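Section 3: Setting deposit and time limits on your Ondex account

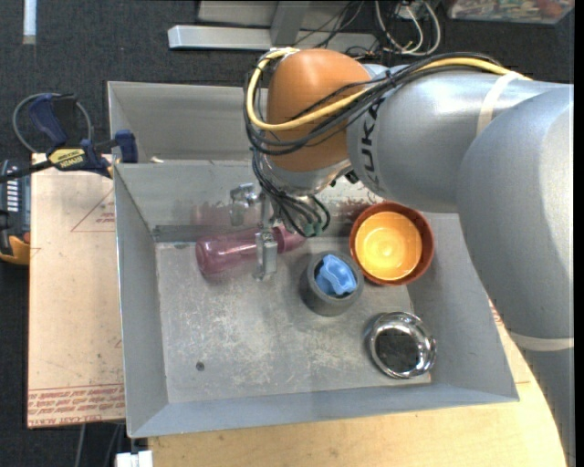
Set these before you claim the welcome offer. The pop-up would like you to do it the other way round.

1. Log in, open Account, then Limits. On phones it hides under More.
2. Type a weekly deposit limit. The box suggests £70, a figure that suits Ondex. Delete it and choose your own.
3. Set a session reminder. Ours appeared after 35 minutes, and one tap got rid of it - don't expect it to stop you.
4. Press Save, log out and check the limit is still there. Mine needed 2 tries.

Note: bonus spins on Nokora slots may come with wagering terms. Read them first.

Caution: "responsible play" badges are decoration. If you want a proper stop, use self-exclusion (Section 4).

Neelam Rajput, May 30, 2024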